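The case for the boring worktop

My mother kept house for more than forty years on a kitchen counter the width of an ironing board. It was beige. It had a burn near the cooker where a pan had been put down in a hurry before I was born, and she set the bread bin over it whenever anyone came round. When the kitchen was finally pulled out, the man doing the work said the counter was still sound and asked if he could have it for his garage.

I have been thinking about that counter because I have spent most of this year, since January, trying to buy one. We moved to a terraced house in Dancombe with a kitchen that had been fitted badly and then flooded. Something had to go in, and I assumed it would be a matter of measuring up, choosing a colour and paying. Five showrooms later I have some views.

The first is that the choice has become far too wide. Serketti, the big place out by the ring road, has 80 worktop samples on one wall, each the size of a paperback. Fifty-one of them are white or nearly white. I know because I stood there long enough to count while the salesman was on the telephone. Most of the white ones have veins running through them, grey or brown or gold, and each has a name that sounds like a small Italian town. I could not have told you the difference between most of them, and when I asked the salesman to try he turned two over to read the labels.

The second is that we have all been persuaded to want the same kitchen. Look at the houses for sale in any town and you will see it: a broad pale surface, veined like marble, with very little on it. It is a handsome look. I don't say people are fools for liking it. But it is the look of a hotel reception, and it has spread through ordinary houses where people gut fish, do homework and mend bicycle lamps.

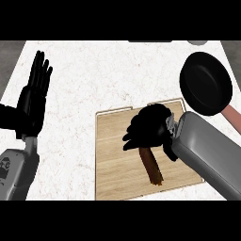

White marble pattern with grey-brown veining, the default choice of the moment.

Real marble is a poor material for a kitchen. It stains with wine and lemon juice marks it. People who cooked on it in the past, mostly pastry cooks, accepted that and let it go dull. What most of us are offered now is a pattern, printed or cast into something tougher, and there is nothing wrong with that either. My complaint is about what we ask the pattern to do. We want it to look untouched. A plain surface with a few scratches looks used. A surface bought for its looks can seem ruined by the first scratch, and the owner starts to go about the kitchen with a cloth in hand.

I have friends in Virville who put in a pale stone island two summers ago. They are generous cooks and used to have people leaning on every surface with a glass. Now there are coasters, and a board for the kettle, and a second board for anything that has touched the first. Nobody enjoys it, them least of all. They paid a great deal and are looking after it, as anyone would.

The trade will say that it sells what customers ask for. To some extent this is true. But customers ask for what they have been shown, and the showrooms put the veined white at the front under good lights, with the plain colours in a drawer. At one place I had to ask three times to see a laminate. The woman who fetched it was kind about it, in the way a waiter is kind when you order tap water.

Cost comes into it as well. The quotes I was given for pale stone effect came to roughly double those for a plain laminate of the same length, before fitting. For a small kitchen that is a new cooker, or a good table, or a week by the sea. People borrow for it. I was offered credit in four of the showrooms before I had been offered a tape measure.

I would like the trade to put a used worktop on display beside each new one. Let us see what each looks like after 10 years of toast and hot pans. A car dealer's forecourt has old cars on it as well as new, and buyers learn a good deal by walking from one to the other. I suspect some of the cheap ones would come out of it well.

In the end we went to Karamanlidis, a joiner's yard behind the station with no showroom and a dog asleep in the office. They had a length of dark green laminate left over from a school canteen, enough for both runs with a bit to spare. It was fitted in a morning. My daughter has already put a knife mark in it, next to the sink, and I have moved the bread bin over by the window, where there is more light for reading the post.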